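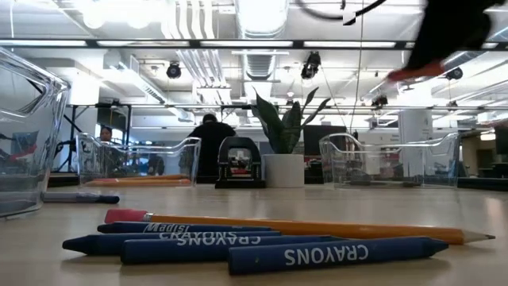
Four dark blue crayons on a light-wood tabletop.

Home Data Docs Contact

Gulora Editorials: README

Opinion pieces and joint editorials from the Ladside and Rivberg local papers, collected for work on how newsrooms write about public grief and civil rights.

Contents

- 500 texts in training, 92 in test
- one JSON record per text: id, paper, headline, body, stance, joint
- joint is true where two or more papers ran the same wording

Stance was labelled by Corey Ngata and Shona Bright, working separately. They differed on 99 texts — these carry both labels and should be left out of scoring.

Known gaps

Letters to the editor are not included. Rivberg pieces from before September have no headline field. Bodies under 300 words were dropped.

Use

Research only. Papers keep copyright in their own text. Send corrections to the Sachdeva desk with the record id.

Last updated: January 28, 2022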